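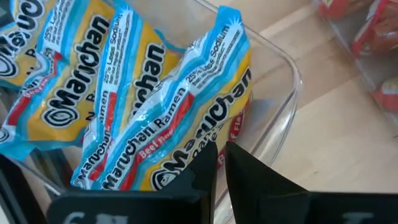 The Ramen Reorganization

September 17, 2023

Until this month our instant noodles lived in a cupboard above the fridge, in the bag they came home in, under two other bags. Finding dinner meant standing on a chair and feeling around for something that crunched. I have now spent more on the clear bins than on the noodles going into them, and I would like it noted that I regret nothing.

The house rules, such as they are. Each flavor gets its own bin. Packets go in at a slant so you can read them without digging. Anything with a split seam gets eaten that night, by whoever split it.

Bin one: beef, the 25% Less Sodium kind. I bought these in a spell of good intentions and then discovered that the household eats twice as many when the label says there is less of something. The packets slide over each other like a dropped deck of cards, and I have given up trying to make them stand to attention. Leaning is a look.

Itsuki Hosoda, who shares the kitchen and most of the blame, wanted the bins arranged by heat level. Everything we own is at the heat level of a warm bath, so that didn't take long. We then argued over whether chicken and creamy chicken are one flavor or two. They are two. I have the larger handwriting and I was holding the marker.

The yellow ones are Creamy Chicken. I was a snob about this flavor for years and now I hide a few behind the oatmeal. Three minutes, an egg if there is one, black pepper, and you eat it out of the pot while standing up. Itsuki drains off most of the water first and calls the result pasta — we don't discuss it at the table.
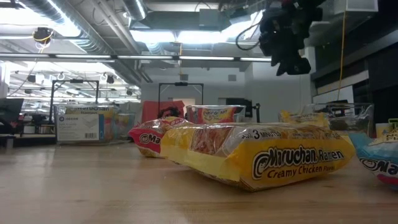
Sorting took longer than it should have. Every packet came out onto the table, where the reds, blues and yellows immediately got mixed up again, and a few went back into the wrong bin on the grounds that the wrong bin was closer. Clear sides are a great idea until you see how untidy you are from every angle.

About the bins. They are plain see-through plastic, open at the top, with nothing clever about them. Peel the store labels off early, while you still care. I left mine until later, and later has yet to come. My first attempt at all this, back in November, was a set of baskets from Skekside, very handsome, which hid the noodles so well that we bought 100 more packets. The baskets now hold other baskets.

Still to be dealt with: the Dello jars (lids missing, jars fine), the good soy sauce that Itsuki's aunt sends from Miyazaki, and a drawer of loose flavor sachets from noodles eaten long ago. I can't throw the sachets out. I can't think of a use for them either, so the drawer stays shut and we walk past it.

Next gallery: the spice shelf, where we own paprika 2 times over and no cumin. Bring a chair.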